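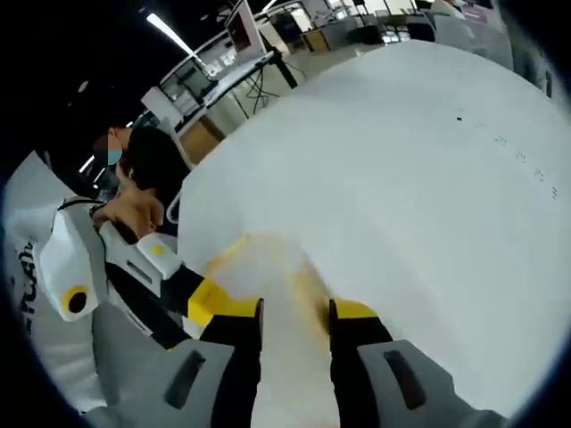 A lot of white, one orange-yellow smudge and a sprinkle of dark specks. Trustura open day, Clasley.

Posted 2019-04-26

I have wanted to see the inside of a commercial laundry ever since I worked one summer at a hotel desk and watched the carts of sheets roll out the back door every morning and roll back in again, flat and perfect, before the evening check-ins. So when Trustura put up a sign saying they were opening the Clasley plant to the public, I was in the parking lot before the gate was up. With a thermos! And a notebook!

The plant sits behind the garden center on the road out of town, a long low brick building with steam coming off the roof. You sign in, you get a visitor sticker and a hairnet, and then you wait in the old boiler room with everyone else until your group is called. There were coffee and very good lemon bars in there. I had two.

Our group had 16 people in it, which was the limit for the floor, and we went around in the same order the linen does. I loved that. You start at the smelly end and finish at the part that looks like a department store.

First stop was receiving. Everything comes in at dock 2 in canvas slings, gets weighed, and goes up on an overhead rail. Jadance is their biggest customer, a hotel with 242 rooms out by the lake, and one of its slings was hanging right over our heads when we walked in. The tag on it said 1,404 pounds. I moved to the other side of the aisle. The guide laughed and told us everybody does.

Sorting is done standing up, at a long counter with chutes behind it. Bath towels one way, hand towels another, bed linen by size, table linen on its own. The sorters can tell a queen from a king by the feel of the hem, and one of them let us try. I got it wrong every single time. There's also a shelf of things that have come in wrapped up in the bedding over the years, and it is a wonderful shelf: television remotes, one roller skate, a cookbook, a great many single socks, and a wooden salad fork. The sorters are supposed to send these back to the hotels. The ones on the shelf are the ones the hotels said they didn't want.

Then washing, which is loud, and hot, and hard to see much of. The washer is one long steel tunnel that the linen travels through in batches, with the water running the opposite way, so the cleanest water meets the cleanest sheets. I'd never thought about that and I have been telling people ever since. At the far end the load drops into a press and comes out as a fat round cake of wet cotton. Somebody in our group asked if you could take one home.

The place where I could have stayed all day, though, was the spotting area. It's where anything that still has a mark on it ends up, and it was the most popular stop on the tour by a mile. Once you start looking at white fabric for marks you can't stop. There's the kind that's easy, a big soft orange-yellow smudge that jumps right out at you, and then there are the little dark specks you don't notice until someone tilts your head for you. We all got quiet and started leaning in. A woman next to me found a gray line the length of an eyelash and was so proud of herself.

I took a page of notes on stains, and a few are worth passing along:

Makeup is worse than wine. Wine is mostly a matter of getting to it early. Foundation has oil and color together and has to be treated for both, the oil first.

Sunscreen can look like nothing at all going in and come out yellow or rust colored, especially where the water has iron in it. If you have well water, this explains your beach towels. It explained mine.

Small dark dots on a sheet that's been sitting in a damp heap are often mildew, and those are hard to shift. Dry things before you pile them up, even if you're going to wash them the next day.

Never put anything with a mark on it through heat. They said this so many times that a kid at the front began saying it along with the guide.

Sheets that can't be saved get cut down. A king with a bad corner becomes a smaller sheet, or crib sheets, and after that cleaning rags, and the rags go in bales to a body shop in the next town. I asked to see the cutting table and it turned out to be around the corner under a skylight, with a beautiful old pair of shears hanging off the end on a string. The woman running it had been hemming all morning and still had time to show us how she squares up an edge by pulling one thread.

Ironing was the showstopper. They call the big ironer the Prins, after the name on its side, and it's wider than my living room. Two people clip in the corners, the sheet shoots away from them with a snap, and it comes out the other end pressed and already in quarters. The air smells like a clean pillow. Visitors could have a turn with a pillowcase, and mine went in crooked and came out with a crease running from corner to corner like a sash. They gave it to me! It's on my bed now.

The last room is for packing, with carts lined up by floor and every stack facing the same way, fold out. I asked how you fold a fitted sheet and got a demonstration on the spot, hands in the corners, one tucked over the other, down on the table, sides in, thirds. I've tried it four times at home and I think I've got it as far as the thirds.

A few practical things if you're planning on going. Wear closed shoes or they'll turn you back at the door, and wear something light, as the floor gets very warm past the washer. The tour takes a little over an hour and there's nowhere to sit until the end. Strollers can't go past receiving. Parking is free but the lot fills up, and the overflow is the garden center, who were nice about it and sold me a rosemary plant on my way out.

The next open day is in July. You sign up on a clipboard in the front office or by calling, and the spots went quickly this time. I've already put my name down, and my sister's, and I'm bringing the tablecloth from Thanksgiving with the gravy on it. They said they'd take a look.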